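The pink part and a long day

January, late evening
Posted by the author, Wultden

I promised myself to write in this diary also on the days when nothing important happens, so I write today.

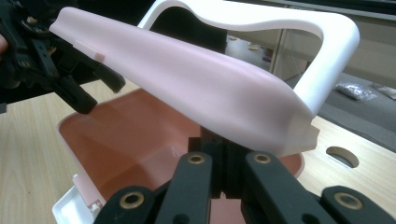
I woke up before six because the heating made its knocking again. I lay in bed and I thought about the bag from Agudelo. Agudelo is the second-hand shop behind the bus station in Vedmont, where I go more often than I should. I bought the bag there before the holidays. On the label somebody wrote with a pen "household set, pink and white, not complete", and I believed that for such a low price I could live with not complete. Then came the guests and the cooking, and the bag stood in the corridor behind the coats, and every time I took my coat it fell over.

So this morning I decided that I would finish with it. Either I put it together, or it goes back, or it goes to the recycling. I made coffee, I put on the old gray sweater, and I began.

First I must say what I knew, and it was not much. The shop lady told me the set was a Plimiteo. I never had anything from Plimiteo, but my aunt had, and she always said their things last a long time if you do not lose the small parts. There was no paper inside. On the receipt is printed only an article number, 478, and when I looked for it on the computer I found a page with a gray square where the picture should be, and the words "no longer available".

The pink part is the one which gives me trouble. It is long and curved, a very pale pink, like the inside of a shell. The top edge is round and nice to the hand. Toward one end it becomes wider, and there it finishes straight, with small steps in the plastic, and this end lets a little light through. Near the other end there is a small tab that stands up. A tab must go in something. I was sure of this in the morning and I am still sure in the evening, but I did not find the something.

The white arch I like the most. It is thick and shiny and bends like an upside-down U. I say arch because I do not want to say handle too early. I made this mistake with a lamp two years ago, when I carried it by a piece that was not a handle, and it is a sad story and the lamp is not with us anymore.

Then there is the tray. It is shallow, with a white rim, and inside it is the color of a flower pot. When I saw it in the shop I thought it was from a different set and somebody put it in the bag by mistake. The brown-red does not go with the pink, in my opinion. But at the corner there is a little pink clip, and I think nobody would put a pink clip on a tray that has nothing to do with the pink. So it belongs. I have to accept the color. By noon I had even begun to like it, it makes the pink warmer.

I tried the pink part across the tray. I tried it with the wide end to the right and then with the wide end to the left, and I tried it against the arch. In one position I thought "yes!" and I held my breath, and then I saw that the tab was pointing to the air and holding nothing. I spoke some words in my own language which I will not write in this diary.

About the washing I want to make a note for myself, for the next time. Warm water and a drop of dish soap, a soft cloth, and never the rough side of the sponge on shiny plastic. I ruined one bowl in this way. For the narrow places I used an old toothbrush. The label from the shop did not want to come off, so I rubbed it with a little cooking oil and waited until I had finished my second coffee, and then it came off in one piece. I was prouder of this than is normal.

At lunch I stopped, because I had to go to Vedmont to the pharmacy anyway. The bus was late and it was full of schoolchildren with sleds, even though we have almost no snow, only some gray remains next to the road. Wultden has 2,272 people, it says so on the sign when you come in, and I think half of them were on this bus. I stood the whole way. A boy ate an orange next to me and I smelled of orange until the evening.

After the pharmacy I went to Agudelo. I told the lady my question about the pink part, and I showed with my hands how long and how curved. She listened very kindly. She said that when these bags come in, they come from apartments that are being emptied, and the people pack fast, and a piece can be left in a cupboard and stay there forever. She looked in the crate under the counter where she puts the lost pieces. There were lids, a drawer knob, the foot of something, a very beautiful green ring, but no part with a hole for my tab. She gave me the green ring for free. I do not need a green ring. I took it.

She said also that a customer once paid 400 for a complete old Plimiteo set with the carton, and she rolled her eyes. I do not know if this was to make me happy or unhappy. I have no carton, and I do not want to sell, I only want to know how it goes.

When I came home it was already getting dark. I ate soup standing up, which I do when I am in the middle of something. I made a drawing of the pink part in the back of this notebook, with the tab and the steps at the end. My drawing looks like a fish. But while I was drawing, I noticed the steps more carefully, and I think now that they are made to slide in a groove, one after the other, so that the part can be set higher or lower. This would mean that the end with the steps is the important end, and the tab is maybe only a stop so that it does not slide too far. All day I was thinking only of the tab! My father was repairing radios and he used to say, look first at the part which was the most expensive to make. The steps are surely more expensive than the tab.

So tomorrow I look for a groove. I did not look inside the arch with a good light. The light in this room is good in the morning and bad after three o'clock, and the bulb in the desk lamp is the yellow kind.

I asked myself in the evening why I spend a day on this. I have to call the insurance about the 860 that they took twice, and I did not call. I have ironing. There is a letter from the city that I moved from the table to the shelf, and from the shelf to the other shelf. But I had a good day, I must say it. My hands were busy and my head was quiet. In the fall it was not often so.

If it will be something useful, I thought it could stand in the bathroom next to the window, where now there is only a glass with combs. Or in the kitchen for the clothespins and the string and the birthday candles, all this small family of things that has no home. The tray would be good for this. It wipes clean with one movement, because the inside is so smooth. Even if I never find out what the pink part is for, the tray I will keep.

Other things from today, short. I bought the hand cream and forgot the throat candies. The neighbor's cat sat on my doormat and did not want to be greeted. Potatoes are almost finished. I have to write down that the corridor looks much bigger without the bag, and my coat came off the hook for the first time since December without a noise.

It is now past eleven and the heating is knocking again. I will put this notebook away and type it tomorrow with the first coffee, and then I look for the groove.

3 comments

Guest wrote:
I had a pink and white set from a flea market once, also with no paper. I never understood it and I kept my onions in it for years. Try with the morning light like you say. And please call the insurance!

A reader from Vedmont wrote:
The crate under the counter at Agudelo is where half of my kitchen comes from. Ask her again next month, she gets new bags after the holidays. If the green ring is the size of a jar lid I may know what it is from.

The author replied:
Thank you both. The ring is smaller than a jar lid, more like for a bottle. I did not call the insurance yet. I found something on the inside of the arch that could be a groove, or it could be a scratch, I have to buy a better bulb.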